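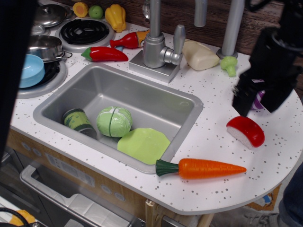
New kitchen sink, finally

Tuesday, April 13, 2021

The sink is in and the water is on. I had planned to write this up in December, when the old one came out, but we ended up without a working kitchen for a good deal longer than I told people we would be, and I didn't feel like writing about it in the middle.

For anyone who hasn't read the older posts, the house is on Hawthorne Street and the front part of it dates to 1851. The kitchen is in the back addition, which is newer but not by as much as you would hope. The last people to redo it put in a stainless double bowl sink, a laminate counter and a cheap faucet that never shut all the way off. We lived with it when we moved in and then we kept living with it.

What got me moving was a soft spot in the cabinet floor. I went to get a trash bag from under the sink and my hand went partway into the wood. The leak wasn't from the drain, where I had been putting a bowl to catch drips. It was coming from the rim at the back, behind the faucet, where the old caulk had let go. Every time one of us wiped down the counter, a little water went over the edge and ran down the back of the cabinet.

So the first thing I would say to anyone with an old sink is to empty the cabinet and look at the back wall with a flashlight. I had looked at the drain plenty of times. I had never looked at the wall.

Getting the old one out

A drop-in sink is held by clips around the underside and by caulk on top. The clips on ours were rusted solid on the left side. I tried penetrating oil, waited overnight, tried again, and then cut them with an oscillating tool while lying on my back with my head in the cabinet. I wore safety glasses and still got rust in my hair and ears.

The shutoff valves didn't shut off. The cold one closed most of the way and the hot one just spun. I turned the water off at the main and called Amrit Gill, who did our bathroom two years ago, and he put in quarter-turn valves the same afternoon. I could have done that part myself, but the pipe stubs are old and short, and I did not want to break one off inside the wall on a Saturday. He charged me for an hour and told me the trap was wrong too. It was. It had been put together from parts of different sizes with a lot of tape.

Once the sink was out, I took a pry bar to the cabinet floor and most of it came up in handfuls. The framing under it was dark but hard. I poked at it with a screwdriver in a lot of places and only found one bad section, at the back corner, and sistered a new piece onto that. The new floor is plywood with two coats of porch paint, and I ran a bead of caulk around the edge so that the next leak at least shows up at the front where I can see it.

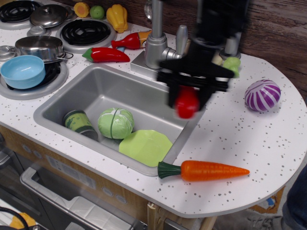 Green can, cabbage and plate in the play kitchen sink.

Choosing the new one

I wanted a single bowl. My wife wanted a double bowl. We both had reasons, and hers were mostly about having somewhere to put things while something else is draining. Mine were about sheet pans. I had been washing sheet pans one half at a time for years and getting water up my sleeves.

We settled it by cutting a piece of cardboard to the inside size of each sink and putting them both on the dining table with our biggest pots and pans. The large roasting pan did not fit in either half of the double. That was the end of that, and we bought a drying rack that hangs over one end of the single bowl to give her the place to drain things.

Then there was material. I'll put down what we found, in case it saves someone the trip.

Stainless is light and easy to install, and it doesn't break glasses. Thin stainless is loud. We knocked on a lot of sinks in the showroom and you can hear the difference between the cheap ones and the thicker ones with pads on the bottom.

Cast iron looks right in an old house and weighs a lot. I would have had to brace the cabinet, and I already had one repair going in there.

Composite was what we went with, in a medium gray. It's made by a small outfit called Stolta. The color is even all the way through, so a scratch doesn't show as a different color, or at least that's the claim. I have already scratched it with the bottom of a Dutch oven and I can find the mark if I look for it. A pad of baking soda took most of it off.

It cost more than I wanted to spend. The sink, the faucet, the new drain parts and the valves came to $976 before Amrit's hour, and that doesn't count the counter. I had told myself it would be half that. I had also told myself the old faucet could be reused, and then I looked at the underside of it.
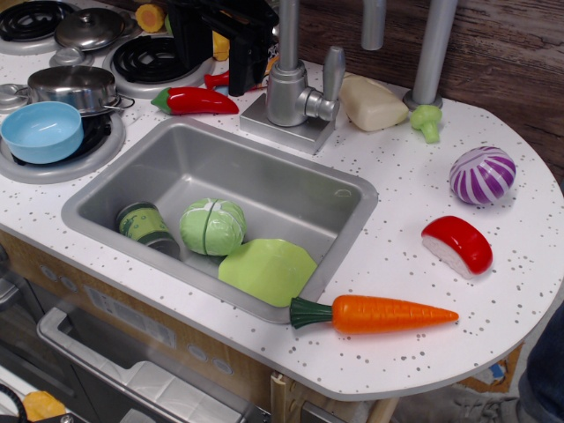 The wait was the hard part. The sink was supposed to ship in 3 weeks and took much longer, and we had pulled the old one out early to let the cabinet dry. We did dishes in the bathtub for a while, which is bad for your back, and then in a plastic tub on the washing machine, which is better. If you have a laundry sink in the basement, be grateful for it. We don't.

We ate a lot of things that use one pot. Beans on toast, soup, fried rice. I got tired of soup before my wife did. My neighbor Atieno Nyamweya sent over a big dish of greens and told us not to wash it, just bring it back dirty, and I have thought about that as the nicest thing anyone said to us all winter.

The counter

I had hoped to keep the counter and cut the opening a little bigger. Once the old sink was out, though, the particleboard around the hole was swollen to nearly twice its thickness along the back edge, and it crumbled when I pressed it. There was nothing there to set a new sink on.

We priced stone and decided against it. The wall behind the counter is out of plumb, the cabinets aren't level with each other, and the fabricator wanted all of that corrected first. That's fair, but it's a bigger job than I was ready for. We bought solid surface sheet instead, from a brand called Jultex, and had it cut at the shop. It was a discontinued color, which brought the price down. If you go this way, ask to see the back room. The samples on the wall are the current colors and the shop usually has sheets of last year's leaning up somewhere.

I made the template out of strips of thin plywood and hot glue, following the wall exactly, and drove it over to the shop tied to the roof at a very low speed. Helge Rønning, who runs the shop, checked it against my measurements and found that I had written down one of them wrong. The template was right, so he went by the template. Make a template.

It took two of us to carry the counter in and it went down onto dabs of silicone on the cabinet tops. I shimmed the low cabinet first. There's a gap at the wall that runs from nothing to the width of a pencil, and I'll cover it with a strip of trim when I get to it. 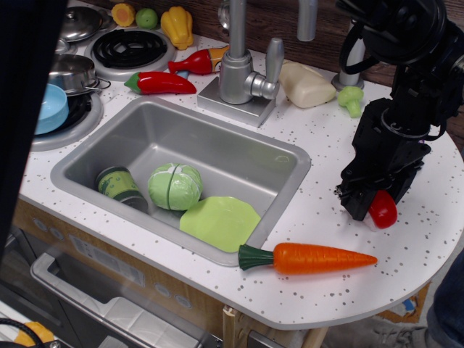
Putting it all together

This is the order I did things in, and next time I would do the same except where noted.

Put the faucet and the drain on the sink before the sink goes in the hole. You will be sitting at a table in good light and not lying on your back. I did the faucet this way and forgot about the drain, and regretted it.

Dry fit everything. Set the sink in, mark the edge with painter's tape, take it out again. The tape keeps the caulk line clean later.

Use good caulk. I bought two tubes of the Clusix clear and used most of one. Cut the tip small. I cut the first one too big and had a fat, ugly bead that I had to wipe off and redo.

Leave it alone for a full day before running water. We had waited that long already, so one more day was easy.

Then run water and look underneath. Fill the bowl to the top and let it go all at once, which puts more load on the joints than just running the tap. I had one drip at the slip nut on the trap. A quarter turn fixed it. I left a sheet of dry paper towel under the pipes for 8 days and checked it each morning, and it stayed dry.

What's left

The trim strip, as I said. The wall behind the counter needs paint, and I haven't decided whether to tile it. Cabinet doors need to go back on, since I took them off to have room to work and got used to it. One hinge is stripped and I need to plug the holes with dowel and drill new ones.

The floor in front of the sink also has some give to it. I've been in the crawl space to look and I think it's one joist, but there's a heating duct in the way and I couldn't get a clear view. I'm going back down there this weekend with a better light.

If anyone has put trim against a solid surface counter and a wavy plaster wall, leave a comment and tell me whether you scribed it or just used something flexible. I have enough scrap to try it both ways.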